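3.2 Why the blanket stays on the bed

Most survey work on household textiles treats the blanket as bedding and stops there. Our respondents in Vavier were less tidy about it. Of the 56 households that kept a heavy patterned blanket, only 13 reported sleeping under it. The rest used it as a cover, a guest signal or a flat place to put clothes — a function the retail literature has so far been spared.

Large floral designs, like the one in Figure 2, came up again and again. Owners called them "cheerful" and "too loud," often in the same interview. The orange and cream pairing drew the strongest feelings, and very few offers to part with it.

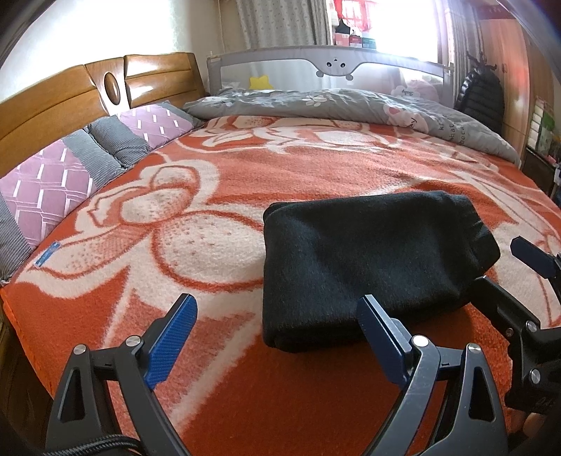 Figure 2. Thick-pile blanket with oversized cream-white flowers on orange; a folded black cloth lies on top.

3.3 Pattern and replacement

Plain blankets were replaced sooner than floral ones. We first put this down to price, until the January interviews in Agbenyega produced the same result among people who had received both kinds as gifts. Dislike, it seems, is a poor predictor of disposal.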